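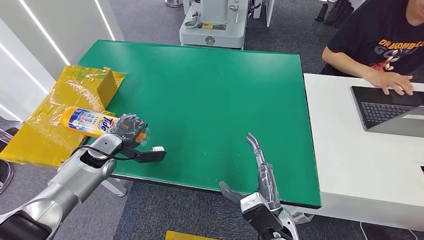
Most of the points go on the release, a second-year member of the team says, and very few on the reach. The arm gets to the object. The fingers close. Then the controller has to decide that the object is supported by something other than the fingers, and that decision is where the Gruvov robotics club at Zakaswood has spent most of its term.

The club enters a two-armed robot in the handling event at Yorath, a student competition held in October. The task is short on paper. Household items are set on a flat surface, and the robot must pick up each one, move it to a container and let go without dropping it from height. Teams get 300 seconds per run. Scoring is per item, with a deduction for any contact force over the limit and a larger one for a drop.

Two students from the control group agreed to answer questions between runs on Fri 13 September. Both asked to be identified by role only.

The first question was why the club works with bottles. "A bottle is a bad object in several ways at once," the control lead said. "It has a cap end and a body end, and they behave differently. The cap is stiff. The body gives. If you grip the body you are measuring the plastic as much as the load, and your force reading drifts as the wall deforms." The club grips near the cap where it can. The cost is torque, as the mass then sits well away from the fingers and the wrist has to hold it level.

"We saw the wrist sag on full bottles," she said. "The position error was 9 millimeters at the far end. That is enough to catch the lip of the container." The fix was a feedforward term based on the load estimated during the first moments of the lift. It removed most of the sag. It also introduced an oscillation on light objects, which took two more weeks to tune out.

The planner is a student project of its own, called Trustero. It was started as coursework by an earlier group and has been rewritten once. Asked what it does, the planner developer described it as a checker more than a planner. "It takes a candidate path from the library and asks whether we believe the inputs. If the object pose is old, or if the two cameras disagree, it refuses the path. The arm stays where it is and we take another look." Refusals cost time. In the spring version, the threshold was so strict that the robot ran out the clock with items still on the table.

The threshold is now set separately for each class of object. Rigid boxes get a loose one. Bottles and anything with a shiny surface get a tight one. Reflective packaging is a known problem for the depth estimate, and the developer does not expect to solve it before the competition. "Tape is the worst. You get a crease, the crease reflects a lamp, and the depth map has a hole in it. We fill the hole from the neighbors, and sometimes the neighbors are wrong too."

The two arms are handled as separate machines that share a table. One does the grasping in most trials, and the other holds a ready position or steadies a container. Coordinated lifting with both was tried and dropped from this year's entry. The control lead gave the reason as calibration. The two arm bases are registered to a common frame, and any error in that registration shows up as internal force when both hands hold one rigid object. "You can do it with compliance," she said. "We do not have the compliance tuned well enough to do it with someone keeping score."

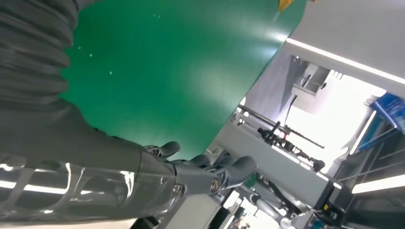
The hand at the edge of the green table.

Work on the fingered hand has gone more slowly than work on the gripper. The developer put it down to the number of things that can be commanded at once. The club restricts the hand to a small library of shapes: open, point, pinch and wrap. Each shape is a fixed set of joint targets with a single closing parameter. The thumb is set first and the remaining fingers close toward it.

"People ask why we do not learn the grasp," he said. "We might, next year. For now I want to be able to read a log and say which joint was late."

Logs are the main product of a session, both students said. The current set holds 114 bottle trials, all recorded with the same table height and the same room lights on. Of the last full batch, 80 percent ended in a clean release. The rest were split between refusals by Trustero and releases that came too early. Early release is the failure the group is working on now. The controller looks for a drop in the load at the wrist, but a bottle touching the side of a container produces the same drop before it has reached the bottom.

The proposed change is a second condition. After the load falls, the arm moves down a few millimeters more and checks whether the load keeps falling. If it does not, the fingers stay closed. The control lead estimates that the check adds two seconds per item, which the run time can absorb if refusals stay at their present level.

Asked what they would tell a new member, the developer said to learn the frames first and to write down every offset. The control lead said to run the slow version until it is boring. The next batch is scheduled with the second condition enabled for bottles only, and the boxes will follow once those logs have been read.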